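**FOR RELEASE AUGUST 1, 2026**

# Gudby Opens Its First Store, Having Run Out of Reasons Not To

*The mail-order pantry company will sell flour, beans and rice by the scoop, and asks that you bring your own jar*

After seven years of selling dry goods through the mail, Gudby is opening a shop with a door. The store, on the ground floor of the old Stollero shoe building, will carry 30 staples in bulk, including four kinds of lentil that even the staff have trouble telling apart.

Customers bring a container, weigh it empty, fill it, and weigh it again. Anything clean with a lid is welcome. During a trial run in February, shoppers turned up with pickle jars, a cookie tin, a thermos and one very nice soup tureen, all of which were filled without incident. The thermos took a while.

"We spent a long time telling people they could get good beans without leaving the house," said Debashish Sultana, founder of Gudby. "Then they kept writing to ask where the store was. We'd like to thank them for their patience and apologize for the form letter."
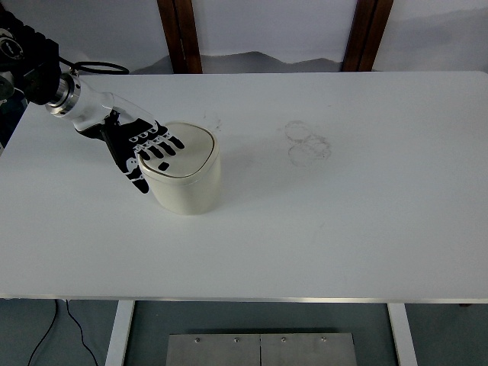 Prices will match the mail-order catalog, minus the shipping, which customers have described over the years in terms we can't print. There is no minimum purchase. A person who needs 10 chickpeas may buy 10 chickpeas, though the scale will round to the nearest cent and the result may be nothing at all.

Coffee comes from Ríos, a roaster two streets over, and will be ground on request between opening and noon. After noon the grinder rests, by agreement with the dentist upstairs. Grodura, a family mill, is supplying the flour, including a dark rye that has been out of the catalog for two winters and was the subject of about 19 letters, several of them from the same man. He has been invited to the opening.

The store will be run by Rizwan Sheikh, who joined Gudby in the packing room and has strong feelings about scoops.

"Every bin has its own scoop and the scoop lives in the bin," Sheikh said. "I've put up a sign. I've put up a second sign pointing to the first one. I'm optimistic."

Doors open at 10 on opening morning, with coffee for early arrivals and a short speech that Sultana has promised to keep under seven minutes. The mail-order business will continue as before, form letter included.

**About Gudby**

Gudby sells beans, grains, flour and other things that keep. It began in a rented garage and moved out when the garage was needed for a car. Catalogs are free and can be requested by mail or picked up at the store counter, next to the second sign.

**Press contact:** Rizwan Sheikh, Gudby. Please call before noon, while the grinder is running, and speak up.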